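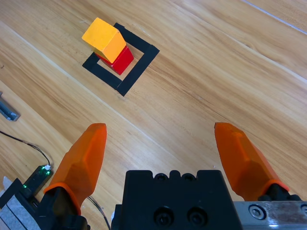
Plolldale Readers' Board > Fiction > Translated and Otherwise

Thread: Do I have to finish The Salt Ledger?

marginalia_mo
December 5, 2020
I'm on page 212 of The Salt Ledger and the narrator is still walking to the post office. He set out on page 40. In the meantime we have had his views on salt, his late aunt, the decline of hats, and a dream that went on for eleven pages and turned out to be a different person's dream. Everyone here gave this thing glowing marks in the February group read, which I skipped. Does he get there? I don't mind spoilers. I would welcome spoilers.

tolstoy_on_tape
He gets there. It's closed.

marginalia_mo
You're kidding.

tolstoy_on_tape
I am not. Page 301 in the Grenix paperback. The closed post office is the best chapter in the book, for what it's worth, and it only works if you've put in the miles.

halfcaf
I was one of the glowing marks, so let me defend it. You're reading it for plot, and it's the wrong tool for that. The walk is the book. Every time he stops, the story he tells about his aunt changes a little. In the first one she leaves him the ledger. By the bakery, he's taken it out of her desk. If you read those bits side by side it's a confession, and a pretty nasty one. I missed all of that the first time and thought it was a novel about salt.

dogeared_in_dayton
It IS a novel about salt. I have read many defenses of this book and they all begin with "the second time through." A book that needs two goes before it's any good is a book that was bad once.

halfcaf
By that logic you should return most poetry.

dogeared_in_dayton
Gladly. Who do I see about that?
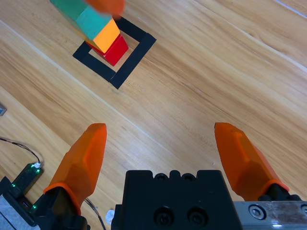 Anyway, my real gripe is the aunt. She gets talked about for 400 pages and is given four lines of speech, and one of them is about soup. If the whole secret of the thing is what he did to her, I'd like to meet her first. The man has room for hats but no room for her.

halfcaf
OK, the soup line I'll give you. Though I'd say keeping her quiet is his doing and the author knows it. The one letter of hers that we do see is funnier than anything he says in the whole book.

quietcarriage
Which translation are you all reading? I ask because I have the old Clornico hardcover and there is no eleven-page dream in it. There's a dream, it takes up half a page, and a goose is involved. I checked twice.

tolstoy_on_tape
The Clornico one was cut. The Gyamfi edition put everything back, and Grenix used the same text for the paperback. The goose should be in all of them.

marginalia_mo
I have the Grenix. I have had no goose.

quietcarriage
Then I'm starting to think I own a better book than the rest of you. Mine is 260 pages and he's at the post office by lunch.

dogeared_in_dayton
So the good version is the one where a stranger took out a third of it. I rest my case.

halfcaf
The cut one loses the bakery, though! Without the bakery there's no way to know about the desk. You just get a sad man on a stroll.

quietcarriage
I liked the sad man on a stroll.

lurker_no_more
First post, hi. I abandoned this at the hats and have felt guilty for two years. Is there a point where it picks up, or should I give my copy to the library? I tried the audiobook too but the reader does the aunt in a voice I can only call "teapot."

tolstoy_on_tape
Skip from the hats to the chapter with the ferry. You lose very little and you can always go back. I'd keep well away from the audiobook. I listen to everything and I couldn't take the teapot either.

halfcaf
Please don't skip to the ferry. The cousin turns up right before it and you'll spend the rest of the book wondering who he is.

tolstoy_on_tape
I read all of it and I still wonder who he is.

marginalia_mo
Update: page 240. He has sat down on a wall. I went back and compared the two versions of the aunt story and, fine, halfcaf is right, the ledger has moved. I'm annoyed at how much I liked finding that. I'll keep going to the closed door and then decide. Quietcarriage, would you be willing to type out the goose?

quietcarriage
Sure, give me till tonight. It's short. The goose doesn't say much either.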